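Room Check, 247 – Tables, Walls, Floor, Light
Vavberg building, October round

Marks: OK = fine as is. FIX = needs work before the next round. WATCH = look again next time.

1. Floor
Walkway from door to window clear: OK
Mats flat, no curled corners: FIX
Spills or sticky patches: OK
Comment: The mat by the sink has started to lift again. Ott Kivi has the good double-sided tape, so please ask him before buying more. The rest of the floor looks wonderful, and whoever got the old paint off by the door deserves a cake!

2. Doors and exits
Door opens fully: OK
Exit sign lit: OK
Door closer: WATCH
Comment: It shuts by itself now, which I've wanted for ages. A bit slow over the last few inches, but it does latch.

3. Light
All ceiling lamps working: OK
Reading at table height: 592 lux
Color of new lamps: 3000 K
Comment: I love these lamps. Rimantas Rebane thought they would be too yellow and has now asked for the same ones in the hallway. Keep one spare in the tall cabinet, on the shelf marked Lamps.

4. Power
Strips off the floor: OK
Damaged cords: none found
Strip under the window: FIX
Comment: One bracket screw is missing. Five-minute job, any short wood screw will do.

5. Tables
Legs tight: OK, after a half turn on the two nearest the door
Rocking when leaned on: WATCH
Load label readable (90 kg): FIX
Comment: The label has been wiped so many times that you have to know what it says. I'd like to print new ones and put them on the side, away from the cleaning cloth. Yichen Tan has offered to do the lettering – yes please!

6. First aid and cleaning
Kit sealed: OK
Eye wash in date: OK
Spray and cloths on the hook side of the cabinet: OK
Comment: Lovely and tidy. Burn gel moved to the front of the kit.

7. White table by the wall
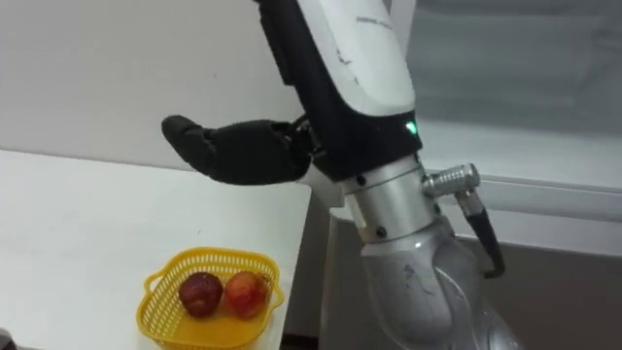

Jurgita Dambrauskienė

Table against wall, back edge in line: OK
Top surface: OK
Wall behind it: OK
Underside and crossbar: WATCH
Comment: I'm so pleased with the white top against the white wall. It makes this end of the room feel twice as big, and dirt has nowhere to hide. Damp cloth and mild soap only, no scouring powder. When you wipe the wall, start low and work up so it doesn't streak. The crossbar underneath takes a 5 mm key, and Justinas Lepik keeps that on his ring.

Still open
Mat by the sink – tape
Strip bracket – one screw
Load labels – reprint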